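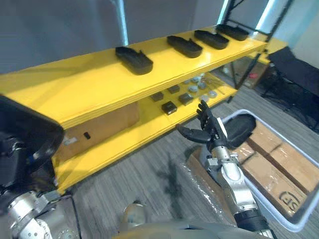 Notes from the second short

I finished the picture lock on Belmont on Tuesday night, so I want to get some of this down before I forget it. Belmont is my second short film. It runs 9 minutes, it has two actors and one dog, and most of it takes place in a parked car. The first one, Vatau, was 22 minutes long and should have been 12. I knew that while I was cutting it and left it long anyway, because I had paid for the crane day and wanted people to see the crane.

We shot Belmont in January over three nights. I picked January because the story needed breath in the air and bare trees. I got both. I also got batteries that lasted half as long as they should have and a lead actor who couldn't say the letter P by two in the morning. There is a line about a pepper plant that we had to record again in my kitchen.

The car was the hardest part. I had read plenty about shooting in cars and had the idea that a parked one would be simple. The windshield picks up everything. On the first night we got a clean reflection of our own light stand in all the wide shots and didn't catch it on the monitor, which is five inches across and was fogged up besides. The second night we hung black cloth from two stands over the hood and the problem went away. If you are doing this, bring more cloth than you think you need and bring clips. We ran out of clips and used clothespins from the actor's house.

Sound was better than on Vatau. I put one small mic in the sun visor and one behind the gear shift, and ran a boom through the back window for the last scene. The visor mic did most of the work. The one behind the gear shift picked up every knee. I kept a little of it in the quiet section, where she is looking for the receipt, and I think it helps.

The rental house, Onow, was fine. They are across the river and they close at five, so I lost most of a day on pickup and return. They gave me the older set of lenses at the weekend rate. The 35 has a sticky focus ring and I ended up using it for almost everything – it was wide enough to get both faces from the dashboard.

Money, since a few people asked after the last post. Food was the biggest single cost, then lenses, then gas. I paid the actors a flat rate of 300 dollars each, which I know is low, and they knew it was low. The crew was four friends and I fed them. The permit for the street was 95 dollars and nobody came to check it. I would still get one. On Vatau we didn't, and I spent the whole night listening for cars when I should have been watching the actors.

The edit took longer than the writing and shooting together. I had about 200 takes, counting the pickups, and I had slated them badly on the third night. Scene 4 and scene 6 use the same seat and the same coat, so I spent two evenings working out which was which from the level of coffee in the cup. My first cut ran 14 minutes. I took out the phone call, then the scene at the gas pump, then the first minute and a half. It now opens with the car already stopped. I miss the gas pump scene. It had the best light in the film and had nothing to do with anything.

I watched Meng again while I was stuck. It's a small feature that played here for a week a few years ago, and I have it on a disc with no subtitles on the extras. There is a dinner in the middle that goes on for six minutes in one shot, and I wanted to see how it held. Mostly it holds by having people get up and sit down again. You can't do that in a car, but you can roll down a window or turn the heater off, so I went back through the takes and found places where they did those things without being asked. Two of them are in the cut.

What's left is color and the mix. I'm doing the color myself, which means the night exteriors will probably be too blue. The mix I am paying for this time. After that it goes out to a few festivals, small ones, within driving distance if I can help it. I spent too much on entry fees with Vatau and got into one, in a library.

There will be a screening for cast and crew first, at my place, once I find a bigger bedsheet. The dog is invited.

Posted 1 June 2023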